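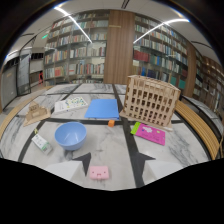 Moving my mother's piano to Westum, worth it?

jultgate_jo
Hi all, long time reader, and please bear with me because this got longer than I meant! My mother left me her old upright and it's sitting in her front room in Fevance, 82 miles from us. The one quote I have so far is $1,837, with 4 steps at her end and a landing at ours. My husband thinks we should buy a nice used one in town and let hers go to a neighbor. I learned on it, though, and I'd love my girls to as well. Has anyone done a move like this in August heat?

pedalnotes
So sorry about your mom. I'd pay a tuner to look at it before you pay any mover. If the pins are loose you could be hauling a very heavy cabinet (a beautiful one, I'm sure, but still).
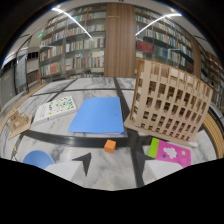
Maritza Usuga
I'd have to disagree a little with pedalnotes. We moved my aunt's to Apaza with a few loose pins and a cracked key, and it still gets played every evening. Heat wasn't the trouble, the dry winter after was. Give it a few weeks to settle before you tune it.

pedalnotes
Fair enough, Maritza, but a cracked pin block is a whole different bill.

jultgate_jo
Thank you both, so kind! I've got a tuner going out Wednesday, and my husband has agreed to wait until then.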